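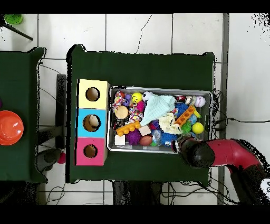 How do you sort a mixed tray of toys when there are only three places to put them?
We chose one main property, the way the toy feels in the hand, and we gave one opening to each group: soft, hard and spiky.

Sorting by Touch: Report of the Toy Box Project
Rosalind Villanueva, group Pruris
20 Jan 2026

1. Background
Our course asked each group to make a sorting activity for young children with cheap materials. In December we looked at the sorting boxes which are sold in shops. Most of them use shape: a star goes in a star hole. We wanted holes of one form, so that the child must decide and the box does not decide for the child. All three holes in our box are round, and only the color of the section tells where you are.

2. Materials
The box is tall and has three sections, one on top of the other: yellow, blue and pink. The toys wait beside it in a shallow metal tray with silver rims. We put a green cloth on the table, which made the work more quiet – a ball that falls on a bare table makes a big noise and everybody looks at it.

The toys came from our families and from a second-hand shop, Buretti. We did not try to make a clean collection. There are braided rope toys, spiky balls in several colors, a ball with a smiley face, a baseball, a brown toy football, small cubes and an orange building brick. A pale green cloth lies over some of the toys, so a part of the task is to find what is under it.

3. Rules
Yellow is for soft things, blue is for hard things and pink is for spiky things. The child takes one toy, presses it, says the word and puts it through the hole. A toy which is too big for the hole is laid in front of its section. We do not correct during the turn. After the turn we open the box and talk about the toys that surprised us.

4. What we observed
We had 38 turns in total and wrote down 144 placements. The spiky balls were almost never discussed. The rope toys made the most trouble. Some children said soft, and some pressed the braid very strongly and said hard. Dvořáček, who kept our notes, wanted to give the ropes their own group, but then we would need a fourth section and the box would become too tall for the table.

The second problem was color. At the first turns, children liked to put yellow toys in the yellow section, also when they had said another word. We think this is our mistake in the design and not theirs. In the next version, which we call Brusach, the sections will have the same color and a piece of material glued beside each hole, for touching.

5. Costs
We spent about 100 crowns, mostly for paint. The tray and the cloths we had already.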